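Sidewalk runs suspended after stereo depth fault

Simulation runs of the Nitmont delivery robot on the sidewalk route have been suspended as of 6 February 2020. In 7 of 24 runs the planner commanded full speed with an obstacle inside its stopping distance. No hardware was involved. The fault is in the Stereo module, release 1882, and the same release is installed on the two robots at the Eskola depot, which are grounded until further notice.
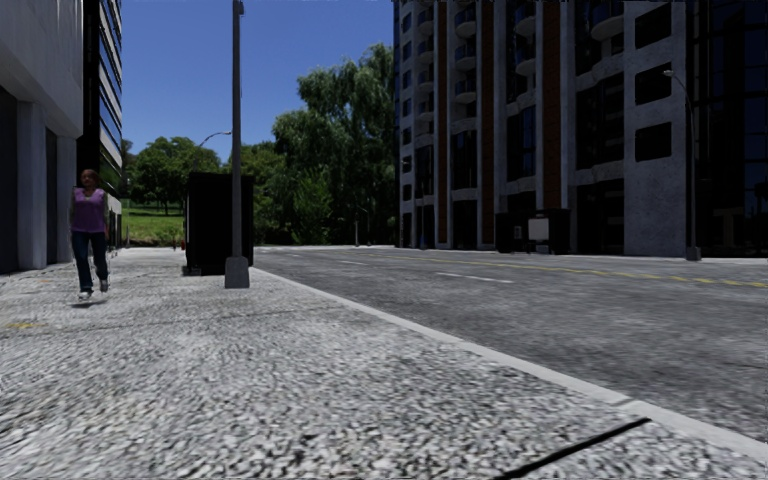 Stereo matches patches between the left and right cameras and discards any match below a confidence threshold. Release 1882 lowered that threshold to fill gaps on smooth walls. On paving with a fine repeating speckle, the matcher now accepts wrong pairs and places the ground too far away. A thin upright standing on such paving, like the gray light pole near the curb, is then merged with the background and dropped from the obstacle map. Pedestrians were detected in every run, but their range was overstated in three of them.

Saimi Leinonen traced the error by replaying the logs with the old threshold, which restored the pole in all 7 cases. The Kistero regression set did not catch it: its 3000 stereo pairs were all rendered on plain asphalt. Textured paving is being added.

Until a corrected release is out, use the previous one and keep the speed cap on. Anyone holding logs from release 1882 should send them to Saimi before deleting anything.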